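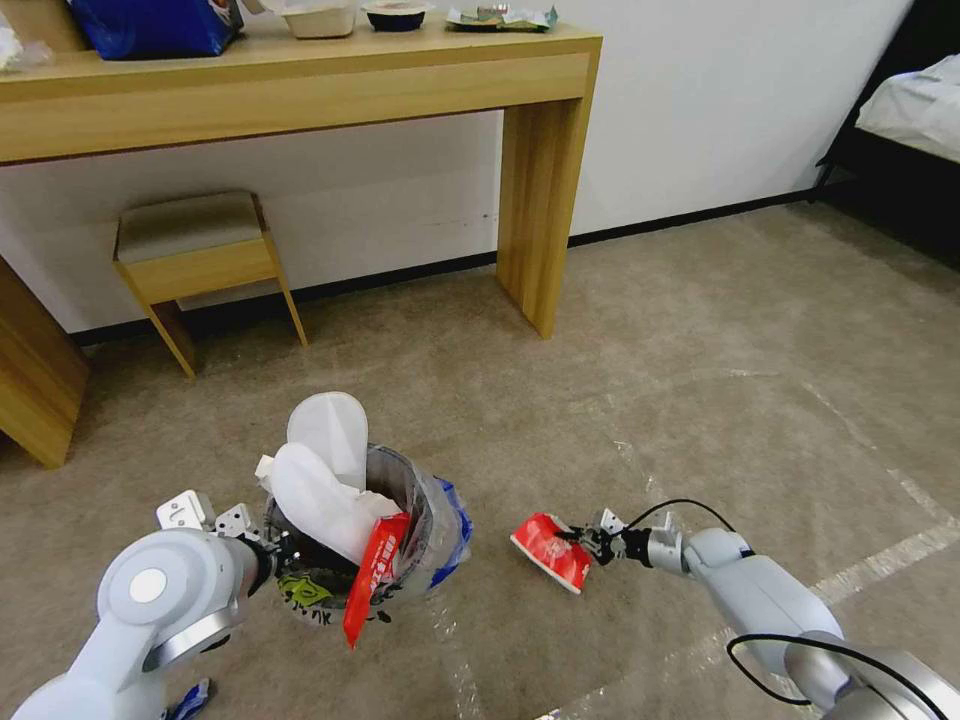

Mostgate Tenants' Association
Minutes of the February Board Meeting

The meeting was called to order at 7:05 p.m. in the ground floor meeting room. A quorum was present. The agenda was adopted with one change: the laundry room item was moved to the end.

1. Minutes of the previous meeting
The minutes were approved as corrected. Under item 4, "east stairwell" should read "west stairwell."

2. Trash and recycling contract
The chair reported that the current hauling contract with Hermans expires at the end of June. Hermans has offered to renew on the present terms, with pickup from the rear yard on the same schedule. A second proposal was received from Plustport, which would add a separate pickup for food scraps and would supply the outdoor carts. The Plustport proposal carries a one-time setup charge of $2,000.

The Board discussed the two proposals at length. Several members noted that the rear yard gate is too narrow for the larger carts and would have to be widened – a cost that neither bidder has included. It was agreed that the managing agent will obtain a price for the gate before any vote is taken.

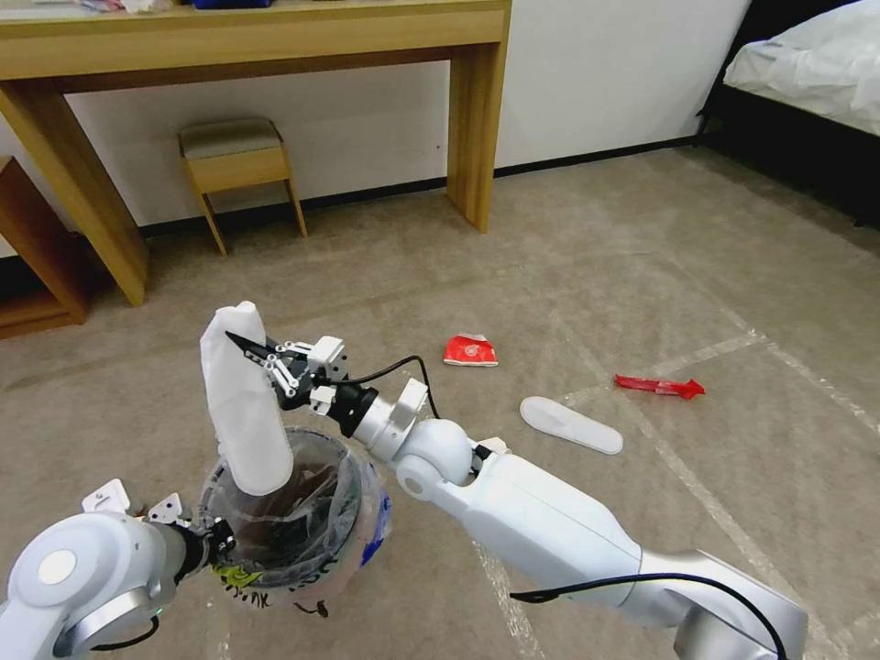
One tenant asked whether paper napkins and paper towels would go in the food scraps cart under the Plustport proposal, and said the present rules posted by the elevator do not answer this. She added that new tenants in particular have been putting everything into the trash chute. The chair replied that Plustport will be asked for its list of accepted items in writing, and that the posted rules will be revised whichever company is chosen.

3. Contamination of recycling carts
The managing agent reported that 3 carts were left uncollected in January with a tag for mixed contents. Food wrappers and bagged trash were named on the tags. Tenants are reminded that plastic bags are not accepted in the recycling carts, including when used as liners.

A suggestion to mark the carts with larger lettering was well received. Samples will be brought to the next meeting.

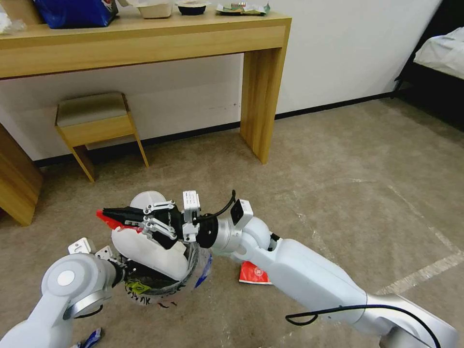 Clear bowl with handwritten black marks and a yellow-green sticker.

4. Bulk items
Furniture has again been left in the second floor hallway. The Board restated that the hallways are a fire exit route and must be kept clear at all times. Tenants who wish to discard furniture must reserve a bulk pickup through the managing agent. Unit 202 and Unit 114 have asked to share a pickup, and the request was approved.

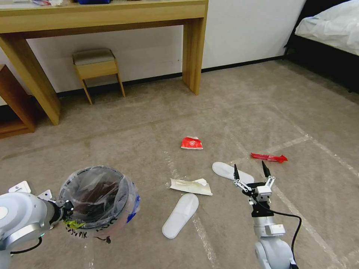 A motion was made and seconded to allow shared pickups in general, provided that each item is tagged with its unit number and brought down on the morning of collection. The motion carried, with one abstention.

5. Laundry room
The Faster payment system was out of service for part of January. Refund forms are available at the front desk. The request for longer weekend hours was tabled.

6. Other business
The bulb above the mailboxes has been reported and is to be replaced. A request for a second bicycle rack was referred to the managing agent.

The meeting was adjourned at 8:40 p.m.

Respectfully submitted,
Recording Secretary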